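Home Contents Units Glossary Index

November
Blandine Vasseur and Loïc Jacquet

CHAPTER 7
Bathtubs and Deck-Mounted Fittings

Before you start. Read the section on traps and vents in Chapter 6 again. Have the Fleury pipe chart open, you will need it by the second exercise.

What this chapter covers: freestanding tubs, fittings that sit on the rim, the drain, getting the thing into the room. Built-in tubs come in Chapter 8. Shower pans, Chapter 9.

7.1 A tub with nothing around it

A built-in tub forgives a lot. Three walls, a skirt, tile on top. Crooked supply line? Behind the wall. Ugly trap? Behind an access panel. A freestanding tub gives you none of that. Customer walks all the way around it. So the layout gets done first and gets done on paper.

Start with the drain. Always. Not the faucet, not the view from the door. The drain fixes where the tub goes, give or take what the trap allows, and moving a drain through a finished floor is the most expensive mistake in this chapter. Yoon-hee Noh, who fitted tubs for Mastton before she came to teach with us, makes her first-year students chalk the outline of the tub on the floor and leave it there overnight. Next morning most of them move it.

Then the rim. On many freestanding tubs the spout and controls mount on the rim itself, through holes in the tub. Everyone calls this deck-mounted even when there's no deck to speak of. The good part: no wall work. The bad part: all the supply connections are under the rim, in a space made for somebody with smaller hands then yours.

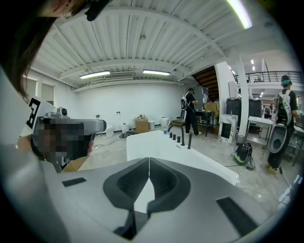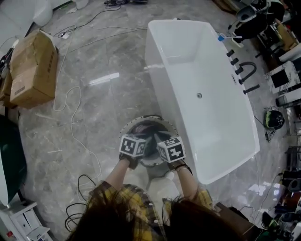

White tub, black knobs and a black gooseneck spout on the rim. 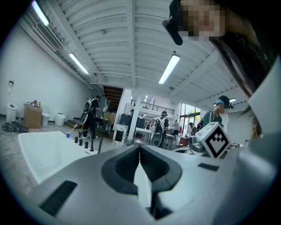
7.2 Rim fittings, what goes where

Count the holes before you order anything. Tubs are sold drilled and undrilled, and a drilled tub takes the set it was drilled for. A rim set can have a spout, separate hot and cold, a diverter, a hand shower, or some mix of those. Match it against the sheet that comes with the set, hole by hole. If the sheet is missing, call the supplier. Do not guess.

Order of work, short version:

Dry fit every piece. No sealant yet.
Spout first, then controls, hand shower last.
Check the swing of every handle. Handles hit each other more often than you'd think.
Check that the hand shower hose pulls free and slides back without catching.
Only now, seal and tighten. Hand tight plus a quarter turn on plastic nuts.

Black finishes need a word. They show wrench marks right away, and a scratch on matte black can't be polished out. Cloth over the jaws, or a strap wrench. Albane Charpentier at Winau keeps a box of ruined spouts for new hires to look at. It's a big box.

7.3 Acrylic

Light, warm to the touch, scratches easily. Tools do not go in the tub. Not on a towel either, the towel moves. Nothing gritty under the feet of the tub when you slide it, and better not to slide it at all. Two people, lift by the body, never by the rim or the fittings. Keep the protective film on till the last day if the job lets you. If it has to come off sooner, lay the shipping carton flat inside, it's free and it's already there.

Weight. An empty acrylic tub fools people because two can carry it. Fill it and everything changes. The tub in our worked problem holds 39 gallons at the overflow. The joists under it have to carry the tub, the water and the bather all at once, so work the load out for the full tub and check it agianst the floor plan.

7.4 Words to know

Deck-mounted: fitted through the rim or ledge of the tub.
Diverter: the valve that sends water to the spout or the hand shower.
Rough-in: pipe work done before the fixtures go on.
Overflow: upper outlet, joins the waste below the drain.

Warm-up questions are on page 207. Do the first 2 before class and bring the chalk.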